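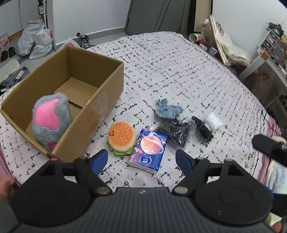
Figure 3. View from the wrist camera of the hand-held gripper at the start of a packing task, jaws open. The box is on the left and the loose items are to the right of it.

4.2 Setup and upkeep of the hand-held gripper

All demonstrations in this study were recorded with one hand-held unit, which we call Vumular. It has the same two-jaw linkage as the gripper on our robot arm, so a grasp that works in the hand should also be possible on the arm. The operator opens and closes the jaws by hand. The camera sits behind the jaws and looks out over them, and both fingertips stay in view for most of a recording. Figure 3 shows a typical starting view. Both blue finger pads can be seen, along with the inner pivot screws and the two disc-shaped housings at the base of the linkages.

We did not plan to write much about upkeep. During the first collection period, in November, we had to throw out 43 recordings for reasons that had nothing to do with the operator or the task. Most of these came down to play in the linkage. The pivot screws worked loose, one fingertip lagged behind the other, and the jaw opening read by the encoder no longer matched the opening seen by the camera. The policy trained on that early data closed too late on soft items and pushed them away – a fault we first blamed on the network.

Three checks were added after that. Before each session the jaws are closed on a flat steel gauge and the encoder is set to zero. The inner pivot screws are then tightened to a fixed torque with thread locker applied, and the jaws are opened and closed 40 times with no load. If the zero has moved after this, the unit is taken apart and the pivot bushings are inspected. In the Fudell lab, where most of the recordings were made, the whole routine fits easily into the time it takes to lay out the items.

The finger pads need more care than the metal parts. They pick up lint from cloth surfaces such as the one in Figure 3, and a pad with lint on it slips on plastic film. We wipe the pads with alcohol between sessions and replace them after 800 grasps. A worn pad is hard to spot by eye. In our tests the grip on a tissue pack dropped well before any change could be seen on the surface, and for this reason we go by the grasp count. Pads are always changed in pairs. Mixing an old pad with a new one made small items turn in the jaws as they were lifted.

Camera alignment is checked last. The operator holds the unit over a printed target with the jaws fully open, and the positions of the two fingertips in the image are compared with stored values. A shift of more than 3 pixels on either side means that the bracket is loosened, reset and tightened again. The units built at the Villanueva site used a longer bracket that bent slightly when the gripper was set down on its side. We replaced it with a shorter one from Varko and have not had to reset the camera in the middle of a session since then.

The item sets were left mixed on purpose. The set in Figure 3 includes a fluffy plush toy already in the cardboard box, a toy hamburger, a tissue pack and a crumpled clear bag with something black inside. Soft toys put little stress on the linkage but shed fibers onto the pads. Clear film is harder on the vision side – bright highlights on the creases move as the gripper moves – and it was with bagged items that a badly zeroed jaw did the most harm. Section 4.3 gives the grasp results by item type, with the recordings made before and after the new checks listed separately.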